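Newsroom > Product releases > Software
Search all news Enter keyword Go

Cimeo releases version 3 of Randale grasp planner

Emden, March 2, 2026 — Cimeo has released version 3 of Randale, its planning software for robot arms with two-finger grippers. The update changes how the planner picks an approach path when a second object lies close to the target.

Earlier versions planned each grasp from one overhead view. Randale 3 also takes in a view from the hand and can revise the path up to 10 times a second. The finger opening is now checked against neighbouring objects as well as the target.

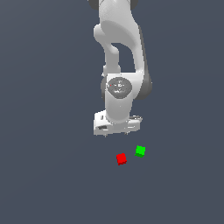
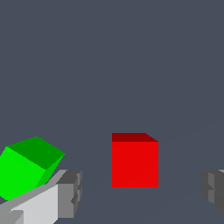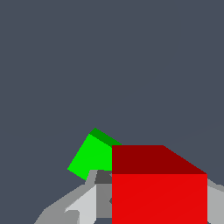

Simulated views from Randale 3: the arm above a red and a green cube (first), and two closer views with the gripper fingers (second and third). Renders: Cimeo

"Most failed grasps in our logs came from a finger touching the part next door," said Iona Munro, head of planning software at Cimeo. "The new check runs before the arm moves — and again on the way down."

The simulator is included with every licence. Scene files made in version 2 will open without conversion. Support for the Forsyth controller is planned for September.

A trial licence is valid for 30 days. Existing customers can update from their account page.

Filed under: Motion planning, Simulation, Grippers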